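Fernar Small Objects: notes on the touch-up pen subset

Maintained by Lorna Strachan. Corrections to Keir MacKinnon, who keeps the label sheet.

What is in it

39 objects from desk drawers and hobby boxes, 700 pictures in all. This file covers the pens only. The class name is "paint touch-up pen", and I have doubts about it. Half the things in a drawer are slim and have a cap, and a marker, a glue pen and a touch-up pen look much alike at thumbnail size. Magnus Tosh argued for one class called "pen". He may yet win.

Labels and print

Transcribe only what can be read. The November sheet had full product names typed in for objects where two or three letters were legible, and I don't trust any of those entries. For the pen below, "NVM" on the black cap goes in with a question mark, the Chinese text is marked "present, not transcribed", and the small white lettering on the barrel is "unreadable". Paint color stays blank. Orange and red on a label tell you about the label.
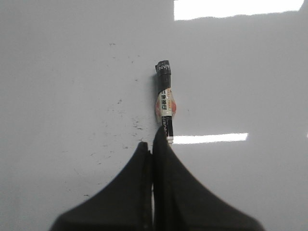
Known problems

- Glossy white surfaces throw reflections, and some outlines drawn in the first pass included them. Yvette MacPherson redrew 200. I haven't checked her redraws.
- Pale tips vanish against a pale table. Check the white end before closing an outline.
- "Capped" was applied to whole objects without saying which end. Version 2 has a field for it.
- No claim is made that any pen works, or matches any paint.

Open question: whether the subset is large enough to be worth splitting out. I lean toward no.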